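FAQ – Salon, tapis, canapé : le rangement et l'entretien

Page mise à jour le 11 octobre 2019. Questions reçues par mail depuis septembre, réponses courtes. Pour le reste, écrire à Haiyan Dong, atelier Skurnau.

Par où commencer quand le salon est en vrac ?
Par le sol. Toujours. Sachets, papiers, miettes, jouets. Ensuite les assises, ensuite les tables. L'aspirateur en dernier. Un seul sac poubelle, ouvert, au milieu de la pièce, et on tourne autour.

Combien de temps ça prend ?
20 minutes pour un salon normal, sans les vitres. Si vous dépassez, c'est que vous triez. Trier = un autre jour.

Je passe l'aspirateur directement, les petits sachets partent avec, non ?
Non ! Un sachet plastique bouche le tube ou se colle à la brosse. À ramasser à la main avant. Idem élastiques, attaches de sac de congélation, bouts de ficelle.

Mon tapis est crème à grandes fleurs bordeaux. Le foncé va déteindre ?
Possible, sur les tapis teints à la main ou mal rincés. Test : chiffon blanc humide, on appuie sur un motif foncé, on attend une minute. Chiffon rose = pas d'eau, on appelle un pro. Chiffon blanc = éponge à peine humide, sans frotter.

Quel sens pour l'aspirateur ?
Celui du poil. Brosse rotative coupée. Ne pas passer sur les franges, jamais, même vite fait.

Faut-il tourner le tapis ?
Oui, un demi-tour par an. Surtout si un côté prend le soleil. La partie sous le canapé reste plus vive, et au bout de quelques années ça se voit dès qu'on change les meubles de place.

Les pieds du canapé marquent le tapis, que faire ?
Glaçon dans le creux, on laisse fondre, on relève les fibres avec une cuillère. Pas sur la soie ni la viscose. Des patins en feutre sous les pieds en bois limitent la casse, à changer quand ils s'aplatissent.

Le tissu beige du canapé, losanges en relief, ça garde la poussière ?
Un peu, dans les creux. Petite brosse souple en diagonale, dans le sens du dessin, puis l'embout tissu à puissance mini. Les côtés et le dos aussi, tout le monde les oublie. Tache : eau savonneuse sur un chiffon, on tamponne du bord vers le centre. Jamais le spray directement dessus.

Et les pompons, glands, cordons ?
À la main. L'aspirateur les avale (on en a reçu un en morceaux chez Skurnau, irrécupérable). Secouer doucement, peigner avec les doigts. Si ça a pris un pli, vapeur à distance, fer jamais posé. Un cordon qui fatigue se recoud en 7 points, voir la fiche Follus.

Le bois sculpté, cire ou pas cire ?
Chiffon sec une fois par semaine, pinceau plat dans les creux. Cire une fois par an maxi, très peu, sinon elle s'accumule dans les sculptures et fait des paquets gris. Les gens en mettent toujours trop.

Les ornements dorés ?
Pinceau sec et c'est tout. Pas de produit à cuivre, pas de vinaigre, pas de citron. Beaucoup de dorures sont juste une peinture ou une feuille très fine, ça part au premier coup de chiffon abrasif. Dorure qui s'écaille : on ne touche plus, photo par mail.

Une boisson renversée sur le tapis, vite !
Papier absorbant, on appuie, on change de papier, on recommence. Eau froide. Pas de sel, pas de vin blanc, pas d'eau gazeuse sucrée (déjà vu). On sèche à plat, fenêtre ouverte, un livre sous le tapis pour que l'air passe.

Vous faites le nettoyage à domicile ?
Canapés et fauteuils oui. Tapis non, on les envoie chez Lozano. Comptez 208 euros pour un canapé trois places, déplacement compris, taches anciennes en plus sur devis.

Et la housse Skorkeo, elle va sur les accoudoirs sculptés ?
Non. Elle baille devant et tire derrière. Prendre un plaid, c'est plus joli et ca se lave.

Je ramasse tout et le lendemain il y a encore des sachets par terre. Une astuce ?
Une petite corbeille près du canapé, côté table d'appoint. Moche ou jolie, peu importe, mais à portée de bras. On la vide le soir. Les sachets légers se repèrent mal sur un tapis à gros motifs, surtout le plastique un peu transparent avec du rouge dedans, à côté de fleurs bordeaux. Se baisser et regarder au ras du sol, devant le canapé puis dessous.
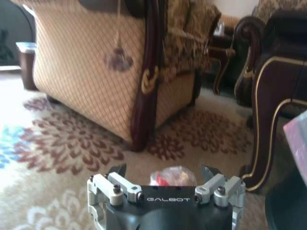 Contact et envoi de photos
Par mail uniquement, pas de téléphone le matin. Une photo de loin, une de près, lumière du jour si possible. Indiquer le tissu si vous le connaisez, sinon tant pis, on regardera. Réponse sous 7 jours.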